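4.2 Settings: the shared table

Of the 13 rooms in the study, the one at Kestel produced the most disagreement between what people said about the table and what they did at it. We treat it separately for that reason. The remaining rooms are covered in 4.3.

Kestel is a former workshop that was divided into offices in stages. The break area took whatever floor was left over, and it still has the brick of the old building on one side and painted wall on the other. Pipes and conduits run across the ceiling. Staff who had worked there longest called it "the corner." Newer staff called it "the lunch room," although food was eaten there less often than at any other site except Plevov. The table is white and so is the chair nearest the brick. Figure 4 was taken during the second round of visits and shows the table with a single water bottle on it, partly empty.

Single items of this kind are what this section is about. In the first round we coded objects left on shared tables under four headings: food, drink, paper, and other. Drink containers made up the largest group at Kestel and also the group that stayed longest. A mug was usually gone by the end of the day. A bottle with a cap could stay for several days, and the people we interviewed were much less willing to move it. Rutilio Arellano, who coded the first round, noted that a capped bottle was often moved a short distance to make room and then moved back.

When asked about this, most respondents drew a line between a bottle that had been opened and one that had not. An unopened bottle was treated as supplies and could be taken by anyone. An opened one belonged to a person, even when the person was unknown. How much water was left mattered too. Several respondents said they would throw out a bottle with only a mouthful in it but would leave one that was half full. One called this "basically a savings account." We found no written rule on the subject at any site, and the cleaning contract at Kestel covers floors and bins but says nothing about tabletops.

Position on the table also carried some meaning. Items near the front edge were read as being in use, and people would sit elsewhere to avoid them. Items toward the back were read as parked. Respondents described pushing other people's things back before sitting down and did not think of it as tidying. In the diary part of the study, which drew 3,364 entries across all sites, "pushed back" and "moved over" were among the most common phrases used for handling an object that was not one's own. "Threw away" was rare and was nearly always followed by an explanation.

The Macaraeg site tried a different approach in March. A shelf was put up beside the table and labeled for left items, and staff were asked to move anything unattended onto it. Use of the shelf was high for the first two weeks and then fell off. Divina Gatchalian, who ran the visits there, found that the shelf had filled with containers that people were now even less willing to discard — moving an item to the shelf seemed to settle the matter for whoever moved it. The table itself did stay clearer than before.

We circulated a draft of this section to the participating sites on Oct 16, 2018 and asked for corrections. The comments from Kestel mostly concerned the half-full bottle, and one of them is printed after the figure because it disagrees with our reading.

Figure 4. The shared table at Kestel, second round of visits.

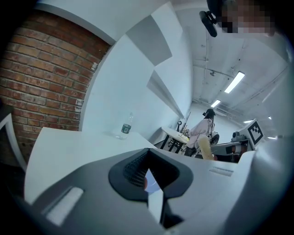

Consolacion Navarro: I don't think the amount of water has much to do with it. I leave other people's bottles alone because I don't want to be asked where they went, and I would do the same with a full one or an empty one. If the office wants the table clear, then somebody should say on paper that things left overnight get thrown out. I'd follow that without any trouble, and I think most of us would.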